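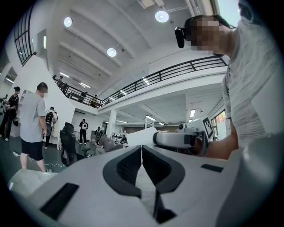
FOR IMMEDIATE RELEASE, 1st November. The Sinby Robot Learning Club is going to the Flarkent Student Manipulation Challenge, and I get to be the one to tell you! I'm Géza Kovács, I run the club, and I've been grinning since the entry email came through. Our students spent the fall teaching robot arms to do small household jobs, and they do the teaching by hand. Each person picks up one of our white hand-held grippers, with its two dark gray padded fingers, and does the job themselves so the software has something to learn from. The black-and-white square tag on the side of the gripper is there to help us track where the tool is, and yes, we've printed a lot of those tags.

The project is called Premulby. It started in September as a sign-up sheet and one very long argument over how to fold a dish towel. (We settled on thirds. I wanted halves and I was outvoted.) Since then the students have recorded 586 demonstrations and kept 212 of them for training. If that sounds like a lot to throw out, you should have seen our first week. People rushed, or dropped things, or forgot to press record and did a beautiful job for no reason at all.

Our entry for Flarkent is a table-clearing task. The robot gets 90 seconds to move cups, spoons and a towel from a messy table to the right bins, and the judges pick the mess. In our practice runs the cups go well. Spoons are another story, and we're putting most of our remaining club nights into spoons.

We have 12 students on the team this year, and most of them had never touched a robot before they joined. I love that. One of our newer members told me, "I thought I'd have to be great at math before they let me hold anything. I was holding a gripper in ten minutes." She now runs the check on every recording before it goes into the training set, and she's a lot stricter than I am.

I also want to say a big thank you to Eberhard, the local machine shop that cut our spare finger mounts and wouldn't take money for them. We go through those faster than I'd like to admit!

Before the team leaves for Flarkent, we're holding an open practice at the club. Families, teachers and curious neighbors are all welcome, and you can try a demonstration yourself if you don't mind waiting your turn. Wear closed shoes, please, and leave big bags by the door.

Students who want to join for the spring can sign up at the open practice or talk to me on any club night. You don't need to know how to code. We'll get to that part together, usually after snacks.

Media contact: Géza Kovács, Sinby Robot Learning Club. Reporters are welcome at the open practice, and the students would love to talk to you about spoons.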